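Week 4 notes: what a water label can and can't tell you

Bring the Skoltinness reading. We got through half of it last week and I don't want to summarise it again.

## Where the claims come from

Bottled water is sold mostly on words. "Pure", "natural", "mountain" and "crisp" describe a mood, and you can't test a mood. Before you accept any claim on a label, ask who measured it, when, and against what.

The Claltimero survey gets quoted a lot. It says people prefer bottled water to tap. Look at how it was run:

- 800 people were asked which they preferred
- only 30 of them tasted anything
- the bottled samples came out of a fridge and the tap samples didn't

I would not hang a conclusion on that. Cold water tastes better to most people, whatever the source.
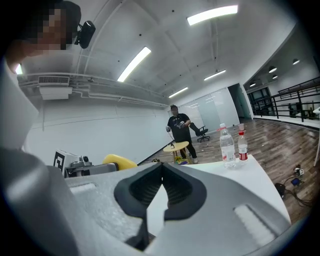
## Blind tasting, and its limits

The Restrepo trial did better. Same glasses, same temperature, no labels. Of 20 tasters, 17 couldn't pick the bottled sample on a second try. That's a more honest design, but it's still a small group, tested on one afternoon in October. Don't swap one weak headline for another.

Questions to keep beside you while you read:

1. Was the order of the samples mixed up?
2. Did the person pouring know which was which?
3. Who paid?

Packaging colour matters too. A coloured cap or a bright label sets up an expectation before the first sip, and tasters who see the bottle aren't judging water alone. Skunameck's brochure calls this "flavour guidance". I'd call it advertising.

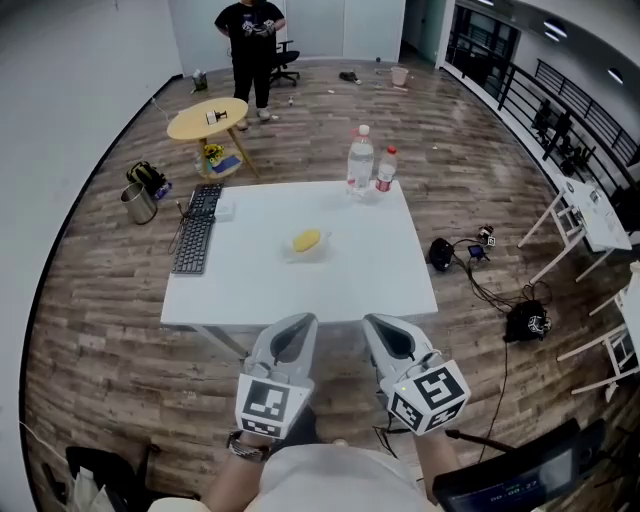

*Fig. 2. Clear bottle with a white cap; shorter bottle with a red cap and a red-and-white label.*

## For next week

Pick one label from your own kitchen and copy out every claim on it. Mark each as testable, vague or meaningless. One page is plenty. If you think I've been unfair to the Claltimero people, put that in writing and show me the numbers.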